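Wiltico Handheld Console
User Guide
Section 4: Setting up player profiles and saved games

Contents of this section
4.1 Before you begin
4.2 Creating the first profile
4.3 Adding further profiles
4.4 Moving saved games from an older console
4.5 Play time and purchase limits
4.6 Storing the console and accessories

4.1 Before you begin

The console must be charged to at least 30 per cent before a profile is created. If the charge is lower, the Profiles menu is shown in grey and cannot be opened. Connect the charger supplied and wait until the menu becomes available.

A wireless connection is needed for steps that involve a Plitorari account. Profiles may be created without an account, but saved games will then be held on the console only and cannot be recovered if the console is lost or reset.

4.2 Creating the first profile

The first profile created on the console is the owner profile. It controls purchases, limits and the removal of other profiles.

1. Press and hold the Home button for two seconds. The main menu opens.
2. Select Settings, then Profiles, then New.
3. Enter a display name of up to 13 characters. Letters, numbers and single spaces are accepted.
4. Choose a picture from the gallery. The picture can be changed later without affecting saved games.
5. Select Link Account to sign in to Plitorari, or Skip to continue without an account.
6. Enter a four-digit owner code and confirm it. The factory code, 3911, is not accepted as an owner code.
7. Select Finish. The console restarts once.

Note: Keep a written record of the owner code. If the code is lost, it can be replaced only through the linked account. Where no account is linked, the console must be reset and all saved games will be erased.

4.3 Adding further profiles

1. Sign in with the owner profile.
2. Select Settings, then Profiles, then Add.
3. Choose Standard or Junior. A Junior profile has play time limits switched on from the start.
4. Enter the display name and select Finish.

Each profile keeps its own saved games, high scores and button layout. Games bought by the owner are available to every profile unless they have been hidden under Settings, Library, Visibility.

Progress in Zaltumetti is stored by save slot as well as by profile. The game offers 2 slots for each profile, and a slot cannot be copied from one profile to another.

4.4 Moving saved games from an older console

1. Update both consoles to the latest system software.
2. Place the consoles next to each other and connect both to mains power.
3. On the older console, select Settings, then Transfer, then Send.
4. On the new console, select Settings, then Transfer, then Receive.
5. Check that the same six-letter code is displayed on both screens and select Accept.
6. Choose the profiles to be moved and select Start.

Caution: Do not switch off either console while the transfer bar is displayed. An interrupted transfer may damage the saved games on both consoles.

When the transfer is complete, the older console displays the message "Profiles moved". Saved games are then removed from the older console. Screenshots are left in place and must be copied separately using a memory card.

4.5 Play time and purchase limits

1. Sign in with the owner profile and select Settings, then Limits.
2. Select the profile to which the limit will apply.
3. Set the daily play time in steps of 30 minutes.
4. Set Purchases to Allow, Ask or Block.
5. Enter the owner code to save the changes.

A warning appears five minutes before the limit is reached. The game in progress is paused when time runs out and may be resumed the next day from the same point.

4.6 Storing the console and accessories

Switch the console off fully before storage. Remove any game card and keep it in its own case. Coil cables loosely and secure them with a tie. Keep all items away from direct sunlight and damp.

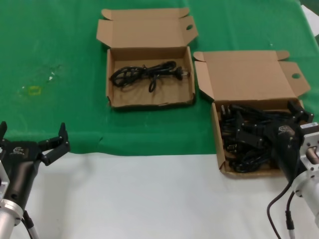
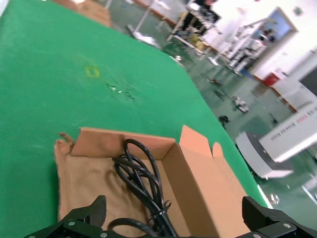

Open cardboard boxes on a green work surface.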